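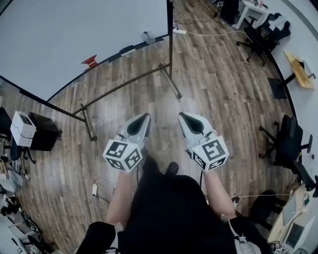

図1 板張りの床と、両手に持った二つのグリッパー

賃貸物件広告における「駅からの徒歩時間」の表示と実測の比較
都市と住まい演習 期末報告書
担当:アコスア・テテー(データ収集、集計)、ラドスラヴァ・ペシェク(現地歩行、聞き取り)

1. 課題の設定

部屋を探すとき、多くの人が最初に絞り込む条件は家賃と駅からの徒歩時間である。家賃は契約書で確認できるが、徒歩時間は広告の数字をそのまま受け取ることが多い。私たち二人も今の部屋を決めたときは、内見に不動産会社の車で連れて行かれ、駅から自分の足で歩いたのは引っ越しの当日だった。

本演習では、クラヴィッツ地区の賃貸物件を対象に、広告に載っている徒歩時間と実際に歩いた時間がどの程度一致しているかを調べた。対象地区は大学の最寄り駅を含み、川沿いの平らな区域と、その北側の坂の多い区域に分かれている。同じ駅を最寄りとする物件でも、二つの区域では歩く条件がかなり違う。

不動産広告の徒歩時間は、道路距離80メートルを1分として計算し、1分未満の端数は切り上げるのが決まりである。この計算には信号待ち、踏切、坂、階段の上り下りが含まれない。したがって、表示と実測がずれていても、それだけで広告が誤りだとは言えない。この点は報告全体を読むうえでの前提になる。

2. 資料と方法

2.1 広告データ

物件検索サイトのInentとTraticoから、クラヴィッツ地区の居住用賃貸の広告を手作業で書き写した。収集期間は7月である。記録した項目は、建物名、所在地、最寄り駅、徒歩時間、家賃、面積、階数、築年数、掲載会社名とした。

集めた広告は3,002件あった。ただし、同じ部屋を複数の会社が載せている場合や、両方のサイトに同じ会社が出している場合が多い。建物名、階数、面積、家賃がすべて同じものを一つにまとめたところ、1,486件になった。以下の集計はこの件数を母数としている。

建物名が伏せられている広告の扱いには迷った。最終的に、所在地の番地まで分かるものは残し、町名までしか分からないものは重複の判定ができないので最初の段階で外した。3,002件という数は、外した後のものである。

2.2 現地での歩行

まとめた広告から建物が重ならないように30棟を選び、駅の改札から建物の入口まで歩いて時間を計った。選び方は表計算ソフトの乱数によるが、平らな区域と坂の区域から同じ数になるように分けてから抽出した。

歩くのはすべてペシェクが担当した。二人で分担すると歩く速さの違いが混ざるためである。各建物について午前8時台と午後7時台に一回ずつ計り、二回の平均を実測値とした。荷物は普段の通学かばん一つとした。経路は地図アプリの示す最短経路に従い、工事で通れないときは別の日にやり直した。

実測値が表示より2分以上長かったものを「ずれあり」とした。2分という基準に特別な根拠はなく、指導の先生との相談で決めたものである。

2.3 聞き取り

地区内で仲介をしているステルギウ不動産(Stergiou)に協力をお願いし、広告の徒歩時間をどのように入力しているかを伺った。あわせて、店頭で部屋探しの相談を受けるときに駅からの道をどう説明しているかも聞いた。

3. 結果

3.1 表示どうしの食い違い

重複をまとめる作業の途中で、同じ部屋なのに会社によって徒歩時間が違う広告が見つかった。多くは1分の差で、駅のどの出入口を起点にするかの違いとみられる。駅には南口と北口があり、北口は小さな階段だけの出入口で、早朝と深夜は閉まる。北口から計算した広告のなかで、閉まる時間帯に触れているものは見つけられなかった。

サイトごとの違いもあった。Inentは複数の駅を載せる欄があり、遠い駅から順に並んでいる広告も混ざっている。Traticoは駅が一つしか表示されない代わりに、出入口の名前を書く欄がある。ただし、この欄は空白のものが多かった。

3.2 実測との差

歩いた30棟のうち、ずれありとなったのは11棟だった。残りの建物は表示とほぼ同じか、差が2分に満たなかった。表示より早く着いた建物もあり、これは端数の切り上げと歩く速さのためと考えられる。

ずれありの建物は坂の区域に偏っていた。特に、駅の北側から高台に上がる道の途中に階段があり、この階段を通る建物はどれも表示より長くかかった。帰り道として考えると、重い買い物袋を持っている日や雨の日はさらに時間がかかるはずだが、今回はその条件では計っていない。

平らな区域でずれが出たのは、線路を渡る必要のある建物である。午前8時台は踏切の待ち時間が長く、午後7時台との差が大きかった。平均を取ったので数字の上では差が薄まっているが、朝の通学や通勤を考える人には、朝だけの値のほうが役に立つと思われる。

3.3 家賃との関係

表示の徒歩時間が短いほど、面積当たりの家賃は高い傾向があった。これは予想どおりである。一方で、階段を通る建物と、同じ徒歩時間で平らな道だけの建物を比べると、家賃にはっきりした差は見られなかった。歩いた建物の数が少ないため、地区全体について同じことが言えるかどうかは分からない。

築年数の影響も取り除けていない。高台の建物は古いものが多く、家賃が低いとしても坂のためか築年数のためかを区別できない。

3.4 聞き取りの内容

ステルギウ不動産によると、徒歩時間は物件を登録するときに地図ソフトで道路距離を測り、分に直して入力している。一度登録した値は、空室が出るたびにそのまま使う。駅の改札の位置が変わったり、近道が通れなくなったりしても、気付くまで古い値が残ることはあるという話だった。

相談に来た人に対しては、坂や階段があることを口頭で伝えている。広告の備考欄に書かないのかと尋ねたところ、備考欄は設備やペットの可否で埋まることが多く、書く順番としては後になるとのことだった。内見については、車で案内した場合でも、希望があれば帰りは駅まで一緒に歩くこともできるそうである。

4. 考察

表示の徒歩時間は、決まった計算で出した距離の目安としてはおおむね使えるといえる。問題は、坂、階段、踏切という同じ種類の条件が広告から読み取れないことにある。起点の出入口が書かれていない点も、北口のように使えない時間帯がある駅では影響が大きい。

部屋を探す側ができることとして、申し込みの前に、普段使う時間帯に改札から建物まで歩くことを勧めたい。往復すれば坂の向きの違いも分かる。遠方から探す場合は、仲介会社に起点の出入口と階段の有無を質問するだけでも判断の材料になる。

サイトの側については、Traticoの出入口の欄を入力必須にすれば、今回見つかった1分程度の食い違いの多くは説明がつくようになると考える。

5. 反省点

歩いたのが一人だけなので、結果は二十代の健康な人の速さによっている。高齢の人やベビーカーを押す人にとっての時間は別に調べる必要がある。

広告の書き写しには予定より長くかかり、そのぶん現地歩行の日数が減った。家賃の列で全角と半角の数字が混ざり、集計をやり直したこともあった。入力の形式は最初に決めておくべきだった。

聞き取りは一社にとどまった。ほかの会社にも依頼の手紙を出したが、提出までに日程が合わなかった。

集計表と歩行記録は演習室の共有フォルダに置いてある。建物名は番号に置き換えた。番号との対応表はテテーが保管しているので、後期に同じ地区を調べる班は連絡してほしい。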